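Fluruven Hand-Held Grippers: Frequently Asked Questions

Last updated in May by Usha Namboodiri, customer support

What is Fluruven?

Fluruven is a pair of hand-held grippers used to record how people do everyday table jobs. You hold one in each hand and do the job the way you normally would. The recordings are used to train robot arms to do the same job later. You don't need a robot to use the kit, and most of our customers don't have one when they start.

What comes in the kit?

Two grippers, two cables, a spare set of jaws, a hex key and a printed setup sheet. The Vitirar recording software is a download. Your license code is on the inside of the box lid.

The kit does not include a table, table boards or a computer.

How much does it cost?

The two-gripper kit is $3,881. A replacement set of jaws is $79. Shipping inside the continental US is included. For Alaska, Hawaii and Canada, write to us first and we will send a quote.

Can I rent one?

Yes, by the month, through Sotomayor. They handle their own billing and deposits, so questions about a rental invoice need to go to them.

What kind of table do I need?

Any flat, steady table at a comfortable standing height. We suggest a plain, light, matte top. Glossy boards throw glare back at the camera and you will end up dimming the lights to fix it. Panels laid side by side are fine as long as the edges are level with each other.

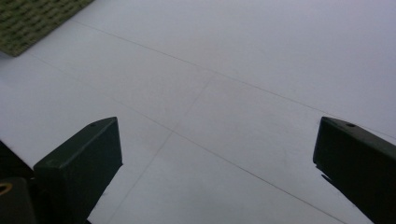 View between the open jaws, over a white surface with faint seams.

Seams in the board have not caused trouble in our own recordings. If a panel has lifted at the edge, tape it down or swap it out before you start, or the jaw tips will catch on it.

How long does setup take?

Plan on 60 minutes the first time. Most of that is installing Vitirar and running the alignment steps. After that it is mainly a matter of plugging in both grippers and waiting for the software to list them as left and right. If they are listed the wrong way around, swap them on the Devices page. There is no need to move the cables.

Are the grippers wireless?

No. Each one has its own cable. We tested a wireless version and dropped it when we kept losing parts of recordings. Run the cable back along your forearm and leave some slack at the elbow. A loose hook-and-loop strap helps on long sessions.

What jobs does it work well for?

Picking things up, putting them down, sorting, stacking, packing boxes and handling cloth. It is a poor choice for anything that needs separate fingers, such as tying knots or buttoning a shirt. It is also not sealed, so keep it away from sinks and food.

Can it handle soft items?

Yes. Cloth is one of the most common jobs people record with it. Pinch near an edge or a fold and lift straight up before you move sideways. Keep the other gripper low and out of the way until you need it.

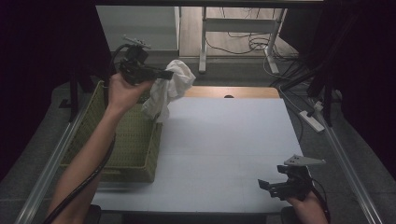 Vasanthi Varma wrote to us that her first batch of towel recordings came out uneven, and that slowing down helped more than any setting in the software. She now records in short runs and takes a break between them — her wrists were the limit, she said, well before the battery on her laptop.

We agree with her on the short runs. The setup sheet suggests stopping after 32 recordings, and you can set a reminder in Vitirar under Session.

Do both grippers have to be used at once?

No. Turn off the one you aren't using on the Devices page. If you leave it on and set it down, it will keep recording, and you will have to trim that out.

Where do my recordings go?

They stay on your computer. Nothing is uploaded unless you turn on sharing, and sharing is off when you install.

Will the files work with my robot arm?

They can be exported for the Uraro arm directly. For other arms, use the general export and expect some work on your side. Write to us with the model before you buy.

What does the warranty cover?

Faults in the grippers and cables for one year. Worn jaws are not covered.

Who do I contact for help?

Use the support form and ask for Usha or Facundo. Phone support is closed on Wednesday.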